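Hi Eftychia, progress report for Golestani, November 1999, a little longer than the last one - sorry, lots going on!

The crafting game is coming along. Players can now combine 55 materials, and Tatu Mfinanga has finished the recipe tables for all of Stuketti (the swamp level, if you remember the old name). We fixed 764 bugs off the Deltell list, so I'm sleeping better. Saving in the middle of a dive still crashes on slower machines and I'd like 2 more weeks on that one.

The classroom trial drew almost 1,435 sign-ups, way more than I'd hoped for. Kids love the potions and mostly skip the farming, so we're trimming the farming.

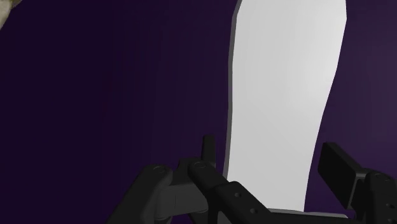 Simulated gripper and upright pale panel, purple backdrop.

Money is fine through March. Tallero still owes us the sound effects - I'll call them again.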